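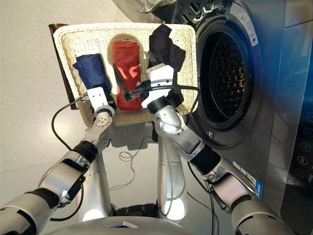

Two grippers and a load of laundry

I've been promising a grippers post since August, and I finally have enough notes to write one. If you're new here, the short version is that I spend far too much of my free time trying to get a two-armed robot to do chores, and laundry is the one I keep crawling back to. It's soft stuff in a floppy container going in and out of a round hole. What could go wrong!

The question this time was pretty simple. I've got a compact hand on the left arm and a bigger, angular one on the right, and I wanted to know which style I'd pick if I could only have one. So I used blue, red and black cloths in a woven basket right by the washer, blue on the left and black on the right, and let each hand do the pinching on its own side.

The small hand is easy to love. It gets down inside the basket without bumping into everything, and when it closes on the end of a cloth I can still see the fingertips in the head camera. That matters more than I expected, because I drive these arms by eye for the first pass and then replay the moves through the controller (a Joltau, secondhand, 87 dollars, fan like a hair dryer).

The big hand grips harder and I trust it more with thick, bunched-up cloth. But boy does it take up room. Its long black finger ends up lying right across the red cloth in the middle, and then I'm guessing what's under it. I lost most of Sunday afternoon to that. Out of 9 replays I threw away three just because the finger dragged the middle cloth along with it.

Then there are the cables. Both hands have one, both like to wander, and the right one swings out toward the washer door whenever I roll the wrist. I've tried clips and I've tried a sleeve. A longer loop works best so far, though it looks terrible.

Lifting is where I changed my mind a little. With the basket up in the air, two different hands pull differently, and the whole thing wants to tip toward whichever side is holding less. Slowing the left arm down helped. Matching the grip force on both sides helped more — I should've started there.
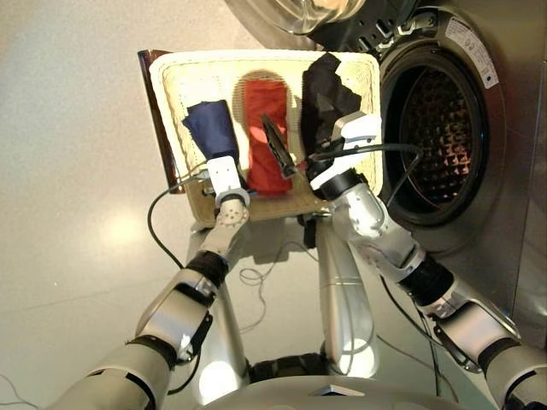
Nilmini Begum wrote back after reading my draft that I was blaming the finger for what was really a wrist problem: turn the right hand a bit before it closes and the long finger should clear the middle cloth. She also thinks a pair of small hands would drop anything heavier than a T-shirt. I'm not sold on the second part, but I'm trying the wrist thing tonight.

Next up is the Clillell fingertips, if they ever ship.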